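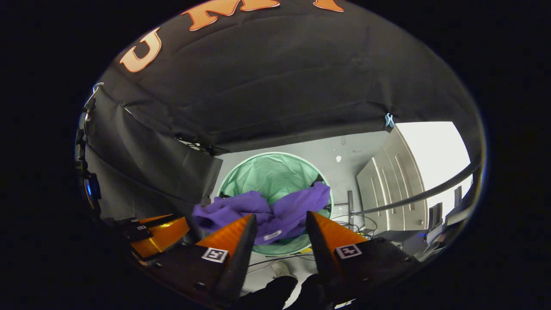 # Setup and repair of the hand-held gripper in the cloth cell

Project report, Cledholm Technical College, spring term
Author: Fiifi Laryea
Supervisor: Colton Gosselin

## 1. Task

The cloth cell at Cledholm is used by three student groups. In the cell a person holds a gripper in the hand, takes a piece of laundry out of a hamper and puts it in another place. The camera on the gripper records the work. Later the recordings are used by the group of Tremblay, the software project, which I do not describe in this report.

My task was smaller. When I started, the gripper was in bad condition. The recordings from February contained many parts where the software did not know how far the fingers were open, and one finger pad was loose. I had to find the causes, repair the gripper, and write a procedure so that the next group can set it up without asking the previous one.

The gripper is called Grimik by everybody in the lab, after the label on its first transport box. I keep this name.

## 2. State at the beginning

Grimik has a dark body and two orange fingers with black soft pads on the inner side. The user closes the fingers with a trigger. A spring opens them again. Each finger has a square printed marker at its base, and the software reads the finger opening from the distance between these two markers. There is no other sensor for the opening. This was a decision of the first group and I did not change it.

In my first inspection I found the following:

- The right pad was loose at the lower end. Threads of fabric had collected between pad and finger.
- The left marker was glued on top of an older marker, a little rotated. It stood up at one corner.
- The trigger did not come back fully when it was released slowly.
- The camera screws were tight, but the bracket below them had a small crack.
- The cable had no strain relief. It went directly from the camera to the floor.

The log book of the cell had no entry about any of these points. The last entry was about the key for the cabinet.

## 3. Repair

### 3.1 Pads

I removed both pads, also the good one, so that both would have the same age. The old glue came off with a plastic scraper. With a metal blade I made one scratch in the first finger and then I stopped using it.

My first try was with double-sided tape. It was fast and looked clean, but after one afternoon with towels the pad had moved sideways. The second try was with flexible contact glue, thin on both sides, and then pressed overnight between two wood blocks. This connection is still good at the time of writing.

For a load test I hung a wet towel of 550 g in the closed fingers and held the trigger for one minute. The towel did not slip. I repeated the test after a week of normal use with the same result. I have to add that a wet towel is heavy but also easy to hold. A thin synthetic shirt is the more difficult case, and there the fingers sometimes close on nothing if the user does not push down first.

### 3.2 Markers

The old markers were printed on normal office paper. The new ones are on matte adhesive film. Glossy film should not be used in this room: in the morning the light from the window is strong, and a reflection can cover a part of the pattern.

Position is more important than I thought. I made a small paper template with the outline of the finger base and a cut-out for the marker. The template is in the drawer with the spare parts. If it is lost, the drawing is in the project folder under `grimik/templates`.

The marker IDs must not be exchanged between left and right. I did this once. The software gave no error message, it only reported an opening with the wrong sign, and we lost one Tuesday morning before Colton Gosselin saw it in the plot.

### 3.3 Trigger and spring

I opened the body and expected a tired spring. The spring was good. The problem was lint in the guide of the trigger rod, pressed together so hard that it looked like a washer. I cleaned the guide with a brush and dry cloth and did not put oil in it. Oil would bind the next lint even faster.

The body is closed with 16 small screws. They should be tightened in two rounds, first only by finger force with the short driver, then a quarter turn more. If one side is tightened completely first, the body twists a little and the trigger becomes stiff again.

### 3.4 Camera bracket and cable

The cracked bracket was replaced with a printed part from the workshop in Grarnby. The first print was too weak at the same place as the old one. For the second print I made the inner corner round and turned the part on the print bed, so that the layers do not lie in the direction of the crack.

The cable now goes through a clamp at the back of the body and has a short loop before it. When somebody steps on the cable – and this will happen, there are many cables on the floor of the cell – the force goes to the clamp and not to the connector.

## 4. Calibration

The calibration is done after each change on markers, pads, camera or bracket. It is not necessary every day.

1. Fix the gripper in the table holder with the fingers pointing to the white wall.
2. Start the tool `opening_check`.
3. Leave the fingers fully open until the value is stable, then press "open".
4. Close the fingers completely without cloth and press "closed".
5. Put the gauge block between the pads. Compare the displayed value with the value written on the block.
6. If the difference is larger than one millimeter, look at the markers first. In my tests the reason was always there.
7. Write the result in the log book with your name.

Pads which are new give a slightly smaller opening when closed than old pads. Therefore an old calibration file should never be copied to a gripper with new pads, even if the value looks plausible.

## 5. Setup before a session

I measured the time for the full setup with a student who had not used the cell before. With the written procedure he needed 14 minutes.

- Check both pads with the thumb. Nothing may move.
- Wipe the markers with a dry cloth.
- Pull and release the trigger slowly, then fast.
- Check the clips on the black fabric. If the fabric hangs too low it comes into the camera view and the tracking can become unstable.
- Place the hamper so that the camera can see into it when the arm is stretched out.
- Put the cables to the side of the hamper, away from the feet.
- Record a short test and watch it before the real work starts.

Gloves are used for the hand on the gripper. The glove should be tight at the fingers, otherwise it catches in the trigger.

## 6. Results

Before the repair, 33 recordings of the February set had to be rejected for a lost marker or a wrong opening value. In the set of March, which was recorded in the same room with the same types of laundry, we rejected two. Both had the same reason: a sleeve had fallen over the left marker. A better marker does not help against this, and I think it can only be solved by training of the user or by a second marker higher on the finger.

The comparison is not perfect. The people who recorded in March had more practice than in February, and I can not separate this effect from the repair. For a clean result one should record with the old parts again, but the old bracket is broken now.

The trigger was opened for control at the end of the project. There was new lint in the guide, loose and easy to remove. I recommend to clean it once per month during the term.

## 7. Open points

The spare parts box contains one set of pads, a sheet of printed markers and the second bracket. There is no spare spring. I asked for one, but the order was not confirmed when I finished this report.

The holder on the table has some play to the left. It has no influence on the calibration, which uses only the two markers, but it is unpleasant to work with.

I also wanted to test pads with a rougher surface for thin fabric. The material arrived in the last week and is in the cabinet, second shelf, not yet cut. The next group may use it. The pad drawing is correct for the new fingers only, so please compare the hole distance before cutting.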